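Camisach is a small policy shop that reads state budget and tax claims before anyone has to vote on them. We started from a suspicion that most "cost of doing business" rankings are built backward, with the conclusion picked first. Four years of reading them hasn't cured us.
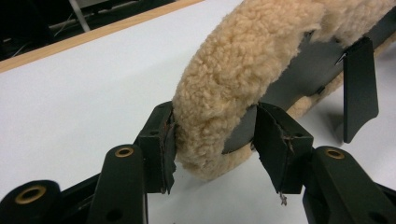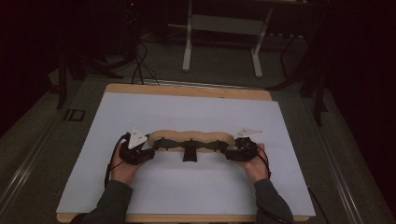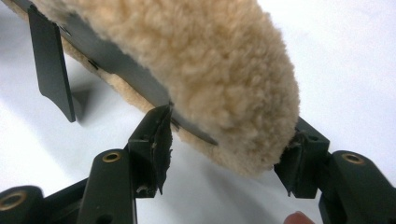

## What we do

We take one claim at a time and try to find where the number came from. Last session it was "811 employers are ready to leave." We asked for the list. We got a survey in which 811 firms had checked a box saying they "might consider options" over the next decade, and the box was near the top of the page. Moving trucks were not mentioned.

The other side does it too. A group pushing for a higher corporate rate told us that 2529 jobs came out of a single grant program. When we went through the filings, 597 of those were positions that existed before the grant was awarded. Maybe the rest were new. The filings don't say, and we won't say it for them.

## Who we are

Miklós Hegedűs founded Camisach after a long stretch in a state revenue office, where he wrote fiscal notes and watched them get ignored. He still writes most of our tax work. Hạnh Thái runs the data side and built Idari, the tool we use to track incentive deals from announcement to final payout. It's slow, and it depends on agencies answering their mail -- so there are holes in it, and we mark them.

## Who pays for this

You should ask that of any outfit like ours. We live on subscriptions to our monthly brief, plus paid research for towns and trade groups. Fodwood has hired us twice. It didn't like the second report, and we published it anyway under the terms both sides had signed.

We don't take money from candidates or parties. We also don't call ourselves nonpartisan, a word that has been stretched past usefulness. Read the work and decide.

## Corrections

We get things wrong. In March we overstated a county's debt load by reading one column as another, and the fix sits at the top of that report. If you find an error, send us the page and the source.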